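Facilities > Equipment planning > Site visits > Tutlow kitchen handling demo

2022-01-29
By the equipment planning desk

We visited the Bemham workshop at Tutlow to see the Skovetti arm on kitchen work before the budget round closes. The purchase under review is a single arm with a two-finger gripper and a wrist camera, for handling bowls, plates and serving utensils. Duan, the other supplier on the list, has offered a visit in July.

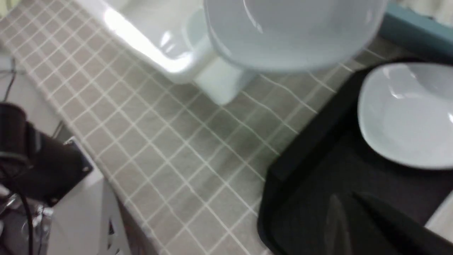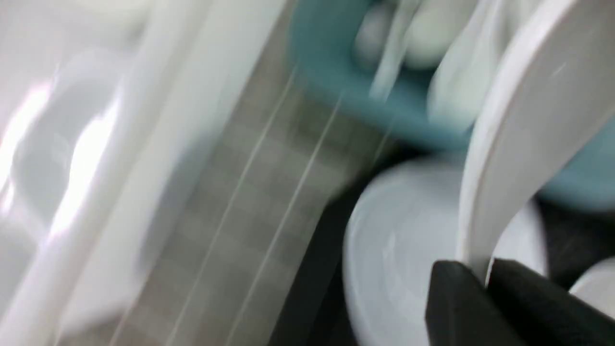
Work area

The counter in the first picture is surfaced with small square tiles and grout lines. Our own prep counters are flat steel. Bemham will quote for a trial on our surface, and we asked for that as a separate line. The same counter carries a tray with a raised rim and an oval plate inside it. Trays of this type are on our list of items to be handled, so the rim height has to go into the specification.

Gripper and utensils

The ladle or serving spoon in the second picture is the harder item. Its neck is narrow and curved, and the gripper fingers are flat-faced. Skovetti supplies the flat fingers as standard and sells a padded pair for 800 a set. We would budget for one padded set at purchase and one spare. Finger changes are done with hand tools.

Costs outside the base price

The quote covers the arm, gripper, camera and controller. It leaves out the mounting plate, guarding, electrical work and operator training. Delivery is nine weeks from order. The training course takes seven hours per operator and is held at Tutlow, so travel has to be added.

Service is sold by the year. The contract includes one inspection and remote support on working days. Cables at the wrist are treated as wear parts and charged separately.

Open points

Washdown rating of the gripper, in writing.
Price of a second camera, fixed above the counter.
Whether the controller will run from our existing supply.
Loan terms if the arm is out for repair for more than seven days.

The Duan quote will be set out under the same headings after the July visit.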